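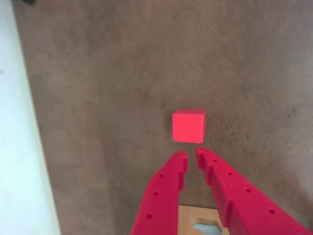

Choose the Block Color After the Floor

By Elie Qaisi

Most advice on small wooden and plastic blocks deals with the blocks: edge radius, finish, size, whether the set includes arches. Very little of it deals with the surface the blocks end up on. In homes and playrooms that surface is usually carpet, and the carpet is usually somewhere between gray and brown. I think the floor should be treated as the fixed part of the system and the blocks chosen to suit it. Most buyers work in the opposite order, or pick blocks to match the curtains.

The case rests first on visibility. A small cube has no handle, makes little noise when it lands on carpet, and presents one or two faces to a standing adult. Its outline is short. If its color is close to that of the floor, the eye has only the edge shadow to work with, and pile breaks up shadows. A saturated red on a brownish-gray carpet needs no shadow at all. The same cube in natural beech, on the same carpet, can sit in plain view through a complete tidying and still be there when the vacuum comes out.

I kept records of this at the Wumbridge playroom, where the floor is a low gray-brown loop carpet and the stock was, until last year, mixed. Over one term we logged 1707 pieces returned to their bins at the end of sessions. Of the pieces found later, under furniture or in the open, natural wood and gray accounted for most, although red and yellow made up the larger part of the stock. The log was kept by whoever was closing up, and I would not defend it to a statistician. It was enough to change what I order.

Texture matters as well, and it is discussed even less. A smooth, matte block on fuzzy carpet differs from its background in two respects, color and surface. A gloss finish looks as though it should do better, and under a single window it does. Under ceiling lights it picks up a pale patch on the top face, and the patch moves as the viewer moves. Matte paint holds one color across the whole face. Denetti offers its cubes in both finishes at the same price, and I would take matte every time.

The usual objection is aesthetic. Themis Liapis, who fitted out the Rai nursery, holds that a room full of saturated plastic is tiring to be in, and that muted toys are calmer for children and staff. I accept the first half. A shelf of ten bright colors is hard to look at. The remedy is to buy fewer colors, and one strong hue against a neutral floor is quieter than a full rainbow. It also makes sorting trivial, as anything red on the floor belongs in the red bin.

A second objection is that carpet is the wrong surface for blocks in the first place. Towers lean on it. A narrow column on pile starts out of plumb by whatever the pile compresses under one edge, and the error grows with height. All of this is true, and a board on the floor corrects it. We keep one for building, and the carpet still receives everything that falls. Hard floors give a flatter base, but a dropped cube bounces and travels, often under a radiator. On carpet it tends to stop near where it landed. I would accept the poorer base for the shorter search.

There is also the matter of color vision. Red on brown is a poor choice for some people with red-green deficiency, especially if the two are similar in lightness. Where a regular user of the room is affected, a strong blue is safer on the same carpet. The test is simple. Put one sample on the floor, photograph it in black and white, and see whether it is still obvious. If it fades into the pile, try a lighter or darker version of the color.

My present specification is short. Matte finish, one saturated color, corners slightly rounded so they release cleanly from loop pile, and a sample laid on the actual carpet before anything is ordered. The Pesance room was restocked this way, with 934 cubes in a single red. Storage bins are the same red. The board for building is plain gray, and I am still undecided about whether it should be larger.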